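홈 | 서비스 | 키트 소개 | 채용·참여 | 문의
검색어를 입력하세요 검색

Prallalus 탁상 로봇 키트 체험단 & 파트타임 운영 도우미 모집해요!
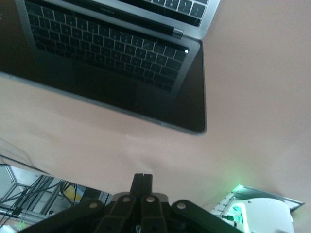

저희 키트가 드디어 출고 직전까지 왔어요. 이름은 Plukodance고요, 책상 위에 올려놓고 쓰는 소형 로봇 팔 + 집게 세트입니다. 작년 내내 저 혼자 붙들고 씨름하다가 이제야 남의 손에 맡겨볼 용기가 생겼네요 ㅎㅎ 체험단 여러분이 주로 하실 일은 일상 물건을 앞에 두고 팔을 직접 움직여보는 거예요. 컵이나 수건처럼 만만한 것도 있고, 은색 노트북처럼 까다로운 것도 있어요. 꺼진 화면이 새까맣고 반들반들해서 키보드 자판이 그대로 비치거든요. 사람 눈에는 그냥 반사인데 카메라 입장에서는 자판이 두 벌 있는 셈이라, 저는 이런 물건을 제일 좋아합니다(괴롭히는 맛이 있어요). 집게는 보시다시피 가늘고 까만 손가락 두 개짜리고, 두 손가락을 딱 붙인 자세에서 시작하는 과제가 많아요.

이번에 모시는 분은 두 종류예요.

첫 번째, 체험단 8명.
키트를 집으로 보내드리는 건 아니고 저희 작업실에 오셔서 써보시는 방식이에요. 한 번 오시면 60분, 그동안 설명서만 보고 팔을 켜고, 집게를 맞추고, 물건 몇 가지를 다뤄보시면 됩니다. 제가 옆에 있긴 한데 일부러 말을 아낄 거예요. 설명서가 어디서 막히는지 보고 싶어서요. 막히면 막혔다고, 짜증 나면 짜증 난다고 소리 내서 말씀해 주세요. 그게 저한테는 제일 귀한 자료입니다. 로봇 만져본 적 없는 분 대환영이고요, 오히려 그런 분이 절반은 넘었으면 좋겠어요.

두 번째, 운영 도우미 1명.
체험 시간표 짜기, 물건 배치 바꾸기, 기록 파일 정리, 그리고 케이블 정리(이게 은근히 일이 많아요…)를 같이 해주실 분입니다. 전체 목표가 물건 집기 기록 200건이라 꼼꼼한 분이면 좋겠어요. 코딩은 못 하셔도 됩니다. 파일 이름 규칙을 지키고, 어제 쓴 물건을 오늘 제자리에 돌려놓을 수 있으면 충분해요. 관절 핀이 헐거워지면 조여야 하니까 육각렌치 쥐는 게 싫지 않은 분! 처음 하시는 분은 제가 첫 주에 하나하나 알려드릴게요.

기간은 3월 한 달이고, 도우미는 오후 1시부터 6시까지예요. 체험단은 오전 시간도 열어둘 수 있으니 편한 때를 적어주세요. 장소는 Zetstead 건물 2203호입니다. 엘리베이터에서 내려 오른쪽으로 쭉 오시면 되는데 문패가 아직 옆 사무실 Afolabi 것보다 작아서 다들 한 번씩 지나치세요. 조만간 바꿀게요.

사례도 말씀드려야죠. 체험단은 참여하신 날 바로 사례비를 드리고, 원하시면 정식 출시 때 키트 할인 쿠폰도 챙겨드려요. 도우미는 시급제이고 금액은 첫 연락 드릴 때 미리 알려드립니다. 커피랑 귤은 무제한이에요(귤은 제철 끝날 때까지만).

몇 가지만 미리 알아두세요. 체험 중에는 작업대 쪽 영상이 기록됩니다. 얼굴이 들어간 부분은 쓰지 않고, 시작 전에 동의서를 먼저 읽으실 시간을 드려요. 중간에 그만두셔도 사례비는 그대로 나가고요. 긴 머리는 묶어주시고, 팔찌나 늘어지는 소매는 피해주세요. 만 18세 이상이면 누구나 신청하실 수 있습니다.

신청은 위쪽 문의 메뉴에서 해주세요. 제목에 '체험단' 또는 '도우미'라고 쓰시고, 가능한 시간대랑 집에서 제일 집기 귀찮은 물건 하나를 적어주시면 돼요. 마지막 건 당락이랑 상관없는데 제가 정말 궁금해서 그래요! 좋은 게 나오면 다음 과제 목록에 넣을 거예요. 2월 말까지 받고, 답장은 되든 안 되든 모두 드리겠습니다.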